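Help wanted: come squeeze some grippers in our shared workshop

Hi! I'm building a pair of hand-held robot grippers in the back half of the Grulleo workshop, and I need more hands than the two I've got. I'm looking for 5 people who can come in for a few evenings in February and do small desk jobs with them while they record. You don't need to know a thing about robots. If you can butter toast, you're in.

The project is called Thepsuriya (long story, ask me over coffee). The idea is that people do everyday stuff holding the grippers, and later I use the recordings to teach a small arm I'm putting together at home. So far I have 3,306 good takes, nearly all of them mine, and the arm is going to end up moving exactly like me, bad habits and all. I want to pass 4,000 before spring, and I want the rest to come from other people!

Right now I'm on stamping. You pick up a stamp, ink it on the red pad, press it onto a sheet of paper and put it back. Sounds easy, and then you try it with plastic fingers. The stamp I use most is a blue one that says 已审核 on top, so you'll be approving a lot of blank paper. 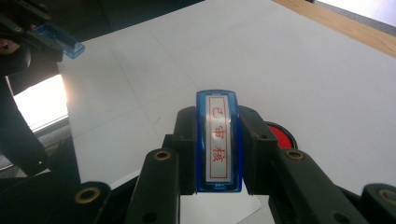 What you'd be doing

One gripper in each hand, sitting or standing, whatever's comfy. Sessions start at 6 pm and run 85 minutes with a snack break in the middle. Left-handed people, please please write to me, I have almost no left-handed takes.

What you get

Dinner, bus fare, and a spare set of printed jaw pads if you want to build your own. I can't pay wages, sorry, this all comes out of my own pocket.

How to sign up

Leave a note in the Thepsuriya box by the workshop door with your name, a way to reach you and which evenings are good. Wear sleeves you don't mind getting red ink on.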